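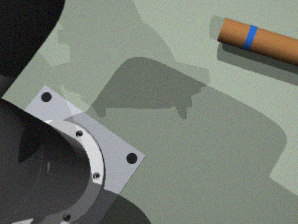

Recount in Plevar: is 3 votes enough to trigger one automatically?

Forum: Local Politics > Elections and Voting

wardwatcher
Tuesday, March 12, 2024
The Plevar council by-election finished with Mererid Parri ahead of Iolo Gethin by 3 votes. There were 927 ballots counted. I assumed a margin that small went straight to a recount but the town clerk's notice says Gethin has to ask for one in writing. Has anyone been through this before?

nolte_road
Our town has the same rule. The runner-up applies, the clerk checks the margin and sets a time. It doesn't happen by itself. The notice gives him until the end of the week, so there is no rush yet.

gravelpit
He should leave it alone. Tabulators don't make mistakes on 927 ballots and we are paying for the staff time. Parri won. Three votes is still a win.

wardwatcher
I voted for Parri and I would still like to see it recounted. She'll have people questioning every vote she casts on the Forkura rezoning otherwise.

flimberg_sue
Agree with wardwatcher. Also, the tabulator isn't the whole story. The notice lists 31 ballots set aside because the mark was outside the circle or there was more than one mark. Someone made a judgement call on each of those. With a margin of 3, that matters.

gravelpit
And a scrutineer from each campaign stood there while it was done. I know because I was one of them, for Parri. Gethin's scrutineer objected to two of the 31 and both objections were written down. That isn't enough to change the result.

flimberg_sue
Two objections on the night doesn't mean only two were doubtful. It was late and the room at the Flimberg hall was packed up in a hurry.

gravelpit
It was not packed up in a hurry. We were there until every form was signed.

nolte_road
Can we keep to the procedure please. The objections are recorded, so whoever does the recount will look at them first. The rest get looked at as well if he asks for a full recount, and he can ask for that.
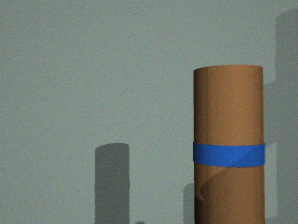 quietlane
Does Parri get sworn in while a recount is pending, or does the seat sit empty?

nolte_road
The seat stays vacant until the recount is certified. Council can still meet because it has quorum without her — the rezoning item would probably be put over to April.

gravelpit
So a written request from the losing side holds up Forkura for another month. More than 300 people signed the petition to get that item dealt with.

wardwatcher
The petition asked for a vote by the full council. Going ahead one member short wouldn't be that either.

quietlane
Thanks. I phoned the clerk's office this morning and they had not received anything from Gethin. They said any request will be posted on the notice board and the town website the same day.

flimberg_sue
I'll check the board tomorrow when I'm in town and post here if there is anything up.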